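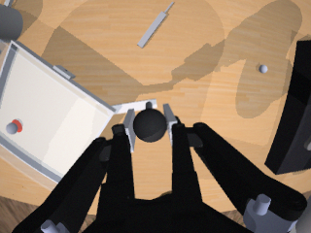
La bille grise entre les doigts de la pince, vue en simulation

Visite de l'atelier Darisik avec des enfants, ça vaut le coup ?
Bonjour à tous ! Je vois que Darisik ouvre ses portes à Griserdale le 2026-04-30, avec des démonstrations de robots simulés à l'écran. J'ai deux enfants curieux de tout, mais je crains que ce soit trop technique. Quelqu'un y est déjà allé ? Faut-il réserver ?
Bumis

Olszewski
Oui, allez-y ! J'ai fait la session de janvier et j'en parle encore – on suit le bras de près, puis on passe à la vue d'ensemble, avec la table, le bac blanc et les étagères du fond.

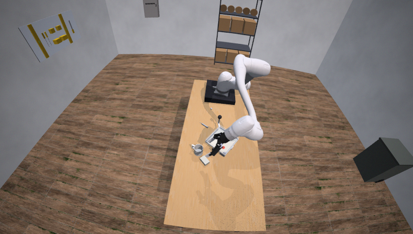
L'animatrice prend le temps de tout expliquer et relance l'exercice autant de fois qu'on le demande. Les plus jeunes voulaient tous choisir le prochain objet à saisir ! Comptez 70 minutes, questions comprises. La réservation se fait en ligne et les places partent vite. Demandez le groupe du matin, plus calme – on peut s'approcher de l'écran sans jouer des coudes.

griser2180
pas besoin de réserver il me semble, nous on est entrés comme ça. par contre pour se garer c'est la galère, prenez le bus

Bumis
Merci à vous deux ! Je réserve quand même, pour être tranquille.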